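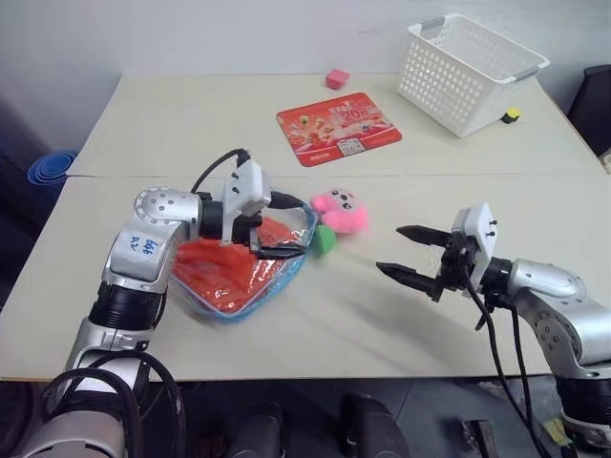 A student in the back row asked why a town would bother with a land register if everyone already knew who farmed what. Keep the question in mind for the reading.

Unit 9. Land records and small towns

In Eynon, boundaries were kept by memory and by walking them each October. This worked while families stayed put. After the Prokow road opened, plots were sold to people from outside, and disputes went to the county court.

The first register listed 79 holdings. Each entry gave the owner, the neighbors on each side, and the rent due. Acreage was left out, so two entries can look alike and mean very different amounts of land.

Terms to know: holding, boundary walk, quitrent, transfer fee.

The transfer fee was set at 100 pence. Small owners often skipped it and sold by handshake. Expect gaps in the register for this reason, mostly among the cheapest plots.

For next class: read the Junemness petition and write 400 words on who signed it and who did not. Bring a printed copy.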